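I get the same dozen emails about marble-look boards every month, so I finally sat down and put my answers in one place. I run a small home-surfaces shop called Killik, I sell these boards in a few sizes, and I have wiped down more of them than I care to think about. If your question isn't covered, write to me and I'll add it when I get a minute.

*Last updated 2023-05-11*

## Before you buy

**Is it real marble?**

Depends which one you picked! The Papadakis boards are real stone, cut thin and backed. The Barkura boards are a printed pattern under a gloss coat. They look closer than you'd expect from across the room, and most people can only tell by lifting one (the Papadakis is a two-person job, please don't be a hero). The product page says which is which, right under the price.

**Which veining will I get?**

With the printed boards you get what you see in the shop listing, give or take how the pattern lands on your length. With stone it's the luck of the slab. I'm happy to email you a photo of the exact piece before it ships, you just have to ask in the order notes. Some folks want hardly any brown and some want the rustiest one I've got.

**Why glossy and not matte?**

I carry both, but glossy outsells matte by a mile. It's easy to wipe and the colors come up warmer. The trade-off is glare. If you have a strip light directly overhead you'll see it in the board as a long wobbly line, and every fingerprint will introduce itself to you by name. Matte hides prints better but hangs on to coffee rings longer, so pick your annoyance.

**Can I lay one on top of a table I already own?**

Sure, lots of people do. Flat and level is what matters. Slatted or slotted tops are fine for the printed boards as long as the gaps aren't wide. For stone I'd want more support underneath, so ask me first and tell me what your table is like. A few dabs of clear grip pad in the corners will keep the whole thing from creeping when you scrub.

## Everyday wiping

**What do you use on yours?**

A soft white sponge pad, lukewarm water and one drop of dish soap. I know, very glamorous. I like white pads in particular after a bright green one left a tint on a sample board in my shop, and it took me an entire afternoon to get it off. Wring the pad out well before it touches the board. You want it damp all the way through with nothing dripping.

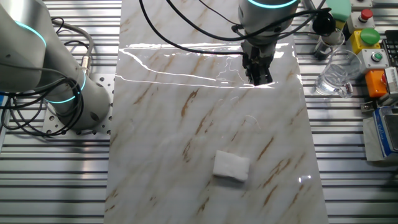
**How often should I replace the sponge?**

I swap mine every couple of weeks, or sooner if it smells or starts feeling gritty. Grit is the big one. A single crumb of sand stuck in a pad will leave fine scratches across a gloss finish, and you'll see every one of them when the light is low. Rinse the pad after each use, squeeze it, and stand it on its edge to dry.

**Which direction do I wipe?**

Long straight passes from one end to the other, overlapping a little each time. Circles feel more thorough but they leave swirls that show up on gloss, and then you're going back over the whole thing anyway. On a long board I do the far half first, then flip the pad to its clean side and come back toward myself.

**I keep getting streaks. What am I doing wrong?**

Too much soap, nine times out of ten. Go over it again with plain water and then dry it with a microfiber cloth. If you have hard water (I do, it's terrible here), drying is the step you really can't skip. Letting it air dry leaves a chalky film that looks like the shine has worn off when it hasn't.

**How do I tell a stain from a vein?**

Ha, I get this one a lot. Look at it from a low angle with a lamp to one side. A dried spill usually has an edge or a slight dullness to it, and a vein doesn't interrupt the shine. I once spent ten minutes rubbing at a small brown streak that was part of the pattern, so you're in good company.

## Stubborn stuff

**What about coffee, tea and red wine?**

Blot first, then wipe. On the printed boards that's normally the end of it. On stone, move fast! If a mark has already set, I use the Nandonano stone paste, left on overnight under plastic wrap and lifted off in the morning. It sometimes needs a second round.

**Can I use vinegar or lemon?**

Please don't, at least on the stone. Acid eats the polish and leaves a dull patch that only refinishing will fix. The printed boards will put up with a bit of diluted vinegar, but I still stick with dish soap.

**Are melamine sponges okay?**

Skip them on anything glossy. They're a very fine abrasive, and they'll take the mark off along with some of the shine.

## Orders and samples

**Do you send samples?**

I do. They're 2 inches square and free, up to three per household. They're too small to show you much veining but they're great for testing your cleaner on.

**Can you cut to a custom length?**

Printed boards, yes, up to 300 cm. Stone I can't cut myself, so it goes out to the workshop and takes 29 days. Orders placed in November take longer because everybody wants their kitchen done before the holidays.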